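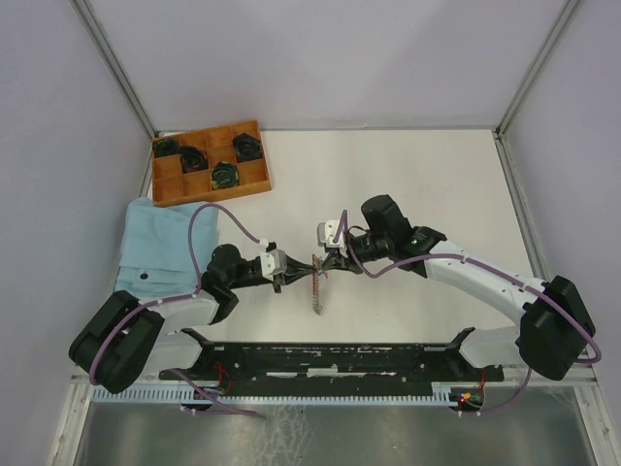

Do I need one key ring per arm, or one per cell?
One per cell. Whoever goes inside the guarding carries the whole ring, and no one else gets a spare.

Tasdale Key Holder 453
Part no. 453 | Pack size: 1 | In stock

I've been setting up two-arm benches for 7 years now, and the first thing I hang next to any new one is a key holder like this. Cheap, dull, and it gets used more than anything else I sell! You hold it by the grip, the keys go on the wire rings, and the colored tags tell you what belongs to what (pick your own code, but please write it on the wall).

My house rules, borrowed freely by the folks at Zirodik and Ogbonna:

Stop the arms, then lock off, then reach in. In that order, even for a dropped screw.
Lock both arms, including the one that's "only parked."
Try the start button after locking. It should do nothing.
The ring stays in your hand or on your belt. Never on the bench.
Log the time you took it and the time you hung it back up.

Your own risk assessment comes first, of course, and so does whatever the arm's manual says about stored energy and gravity drop. A key holder won't keep an elbow from sagging.
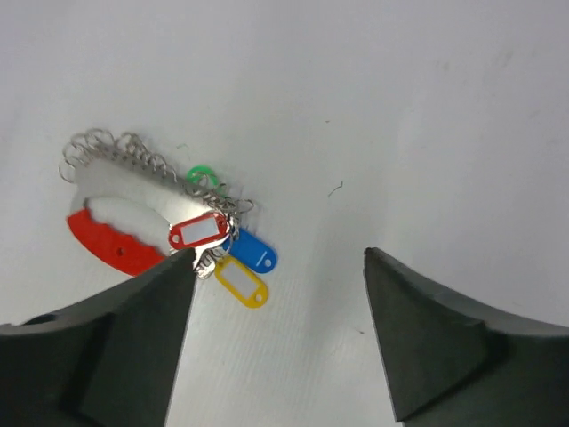

Holder with red grip, shown with green, red, blue and yellow tags.

Goes well with
Lakon wall hook, single
Tag refill bag, 100 mixed colors
Lockout log pad, part no. 805

Orders in before 3 p.m. leave the same day. If you want tags in one color only, put it in the order notes and I'll sort them by hand, but give me an extra day for that. We close for two weeks in July, so stock up on log pads before then.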